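Unit 3: Sorting small items at the table
Notes prepared by Maysoun Chamoun for the Household Skills course

In this unit we practise how to put small things back in their place. Please read the notes before the class and bring a pencil.

Before you begin, look at the whole table. Decide which things will stay and which things must move. A tray with shaped hollows, like the terracotta-orange one, should lie flat and near to the person who fills it. A box with a plant on it can stay at the back, near the wall.
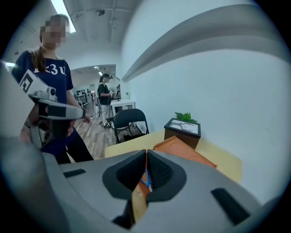

3.1 Picking up and placing

Hold each item near its middle. Long thin items, for example sticks, are easier to place when you turn them first and lower them after. Do not drop them from a height.

When two people share one table, agree who places first. The other person waits until the hand is away from the tray.
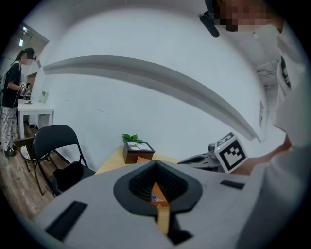
Speed is not important in the first round. Last February the group needed almost 19 minutes, and their work was very neat. If an item does not fit its hollow, put it aside and continue with the next one.

Homework: read page 6 and write a few lines about a drawer or shelf at home which you would like to organise.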